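Magazine > Home & Living > Small Spaces

The Table by the Door

Every house has one. Keys go there, then mail, then the boxes. By July last year ours had not been clear in months and dinner was eaten on knees.

So I asked around. Melquiades Rosales runs a parts-by-mail business, Drurnell, out of his front room in Inskip. Up to 389 parcels a month in and out. His rule is dull and it works. A box gets opened the day it comes, emptied the next, flattened after that. "The box is never the problem," he told me. "It's the stuff you leave in it becuase it has a box."

Cables mostly. Everybody has the cable box. Chargers for phones long gone, a lead that fits one thing and you daren't toss it. Rosales ties each one, tags it with masking tape, writes the gadget's name on the tape. No name, it goes. He gave himself a week and got rid of 96.

Spyros Chatzigeorgiou, over in Bundcombe, goes the other way. Keeps the lot. But in drawers - plain plastic ones, light color, no labels on the front. Small electronics on top, tools in the middle, paper at the bottom. He says labels make guests nosy. His whole setup takes up less floor than an armchair, and the table gets used for work, then for supper.

What they agree on: tile floors help. You can sweep up to the legs, shove a chair back without a rug bunching, and tape scraps show up right away.
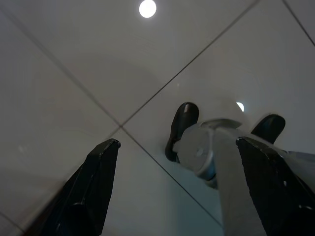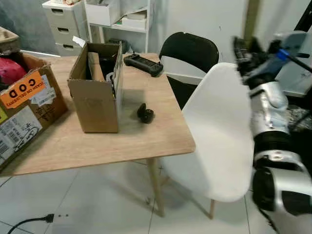
Start with the biggest box, Rosales says. Don't sort on the floor, your back will quit before you do. Two chairs, one to sit on and one for the pile thats leaving the house. Chatzigeorgiou wants a basket in there too, for anything soft - bags, scarves, the odd sock.

I tried it both ways. Rosales was faster. Chatzigeorgiou's lasted longer. The table is clear tonight except for one parcel from my sister, and I'm opening it after dinner.

Related
Hiton: a kitchen in 600 square feet
What to do with old chargers
Five baskets worth the money
Folding chairs, tested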